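26th March

Boiler pressure down again overnight. Bled the upstairs radiators, repressurized, and marked the gauge glass with tape so the drift can be read off tomorrow. Suspect the expansion vessel. The Gorkell manual gives the precharge check on page 23, but the drawing belongs to the older model and the valve is on the other side.

Orhun Uçar called back on the part. Hullano has it in stock at Birthorpe, delivery up to 27 days, or I drive over and collect. I will collect. He also thinks the relief valve may be weeping – I taped a bag over the discharge pipe outside and will look at it in the morning.

 With the heating off, shirts and towels take far too long on the rack, so the heavier things can wait until the system is back up.

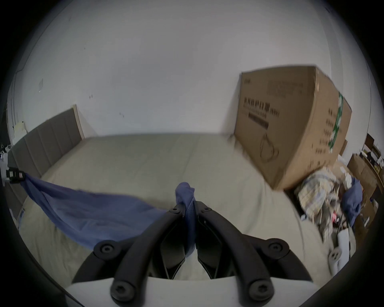 Vol. 2, p. 400

Re-read the Fülöp notes on inhibitor dosing after supper. He doses by system volume, and I have never had a reliable figure for this house. The pipe runs under the back hall were altered before I moved in and are not on any plan. Will measure on the next full drain, probably in April, and write the result inside the cupboard door.

Gauge at bedtime: needle just under the tape. Slow loss, then. Left the fill valve closed.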